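Walking the Old Water Line in Nadville

Kanini Bakilana starts her tour at a drain cover. The route follows the buried course of Darnar Creek, which ran through the middle of Nadville until the city put it in a pipe, and the cover on Ondieki Street is the first point where the water can be heard.

"Stand on the uphill side," she said. "The sound carries better from there."
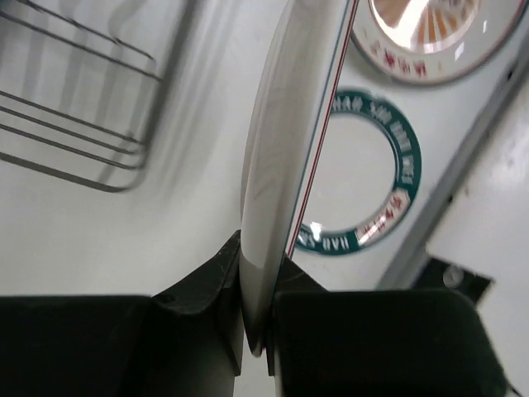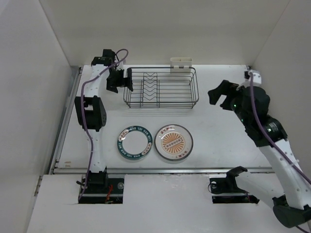
Bakilana trained as a surveyor and has led the Darnar walk for 2 seasons. Her method is to work from grade. She carries a hand level, a folding rule and a photocopy of the 1311 sheet, the drainage survey that takes its name from its drawer number in the city map room. The sheet gives invert depths at each bend but no street names, and matching the two took her most of a winter. When people ask how a creek bed can be read under pavement, she tells them to think of a white dinner plate with a thin red line at the rim, held up on edge. Seen flat, the plate looks level. Seen from the side, the underside bulges and the curve is plain. "A street is the same," she said. "You have been looking at it from the top. Get down and sight along it."

On Ondieki Street the dip is easy to see once the level is out. The curb on the north side has been raised at least twice, and the older course of stone is still there under the newer one. Two doors down, a brick wall has a stepped crack running up from the sidewalk. Bakilana attributes it to fill settling over the old channel, though she said she has no boring data to back that up.

Hauke Ostermann came on the walk in October and now keeps the route notes. He spent his working life in sewer maintenance and is mainly interested in the pipe.

"It's an egg section, narrow end down," Ostermann said. "That keeps the flow moving when there isn't much of it. People expect a round pipe, and then they want to know who got it wrong."

The middle stretch, from the Dermont building to the rail cut, covers 800 yards and has the least to look at. The creek turned sharply here and the pipe does not. Bakilana walks the original bend, which takes the group through a parking lot and along the back of a row of garages. The lot floods at its east corner after heavy rain. Ostermann has marked the waterline on the fence post with a grease pencil.

The two disagree on where the creek met the river. The 1311 sheet shows a single outfall below the rail bridge. Ostermann thinks there was an earlier one upstream, at a notch in the retaining wall that has been filled with a different mortar.

"The mortar proves that somebody filled a notch," Bakilana said. "It could have been a stair."

"Stairs don't have an apron at the bottom," said Ostermann. He has seen the apron once, at low water, and would like to see it again.

For now the tour stops at both places and gives both accounts. The next walk is 25th July, starting from the drain cover on Ondieki Street. The ground is uneven behind the garages — boots are better than sandals — and there are no restrooms after the Dermont building.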